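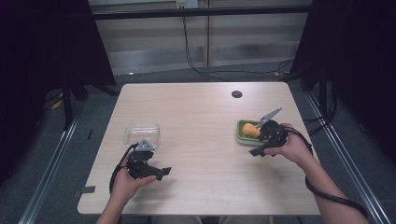

Tabletop with the cable port at the back right. Clear container left, green tray right.

I measured my kitchen drawers again in July and the numbers still did not add up, so this post is about drawer runners and side clearance. It replaces the older one, which had an error in the load section.

The cabinet is a Grovik base unit. The drawer boxes that came with it sagged at the front once they were loaded with plates, and after two winters the lower one would no longer close fully. I had assumed the box itself was out of square. Checking the diagonals showed a difference of less than a millimeter, so the box was fine. The runners were the problem.

The original runners are a bottom-mount type with a nylon wheel. They rely on the side panels of the cabinet staying parallel over the full depth. Mine were not parallel. The cabinet is 800 mm wide on the outside, and the inside width at the back was 3 mm greater than at the front. A wheel runner tolerates some of this, but the wheel then rides near the lip of the track and wears on one side. Both wheels on the lower drawer had a visible flat.

I ordered ball-bearing side-mount runners from Zelholm, rated at 30 kg per pair. A rating like that applies at full extension with the load spread evenly, and only if every screw position is used. The old post treated the figure as per runner. That was wrong, and anyone who copied my sums should halve them.

Side-mount runners need 12.7 mm on each side. The tolerance on the wide side is small – half a millimeter or so – and on the narrow side it is close to zero. I corrected the taper with shims cut from veneer edging, glued to the cabinet side at the rear screw only. Card also works but compresses over time.

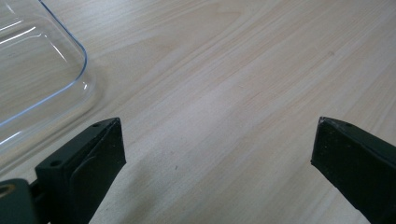

The wood grain up close, with the clear dish at upper left.

Order of work, for those who asked:

Remove the drawer and take the old runners off both parts. Fill the old holes if any new screw lands within 5 mm of one. Mark a level line on each side panel, measured up from the cabinet floor and not down from the top, which on my unit was out by 2 mm. Fix the front screw, set back 3 mm from the front edge for an overlay front. Fix the rear screw in the slotted hole, test the travel, then add the rest.

The rear screw on the left side went in badly. The chipboard had crumbled there, and the screw spun without biting. I drilled it out to 8 mm, glued in a dowel and left it overnight.

Lower drawer, full load, pulled out all the way: the front edge now drops 1.5 mm. Before the change it dropped 9. The upper drawer holds only cutlery and went from 4 to 1. I have not touched the third one, which has a different depth and will need a shorter runner that Zelholm does not list at the moment. Namcombe has one, but with a soft-close unit that needs extra space at the back.

Screws were 4 x 16 pan head, from a box of 100. Countersunk heads stand proud in these runners and catch on the inner member.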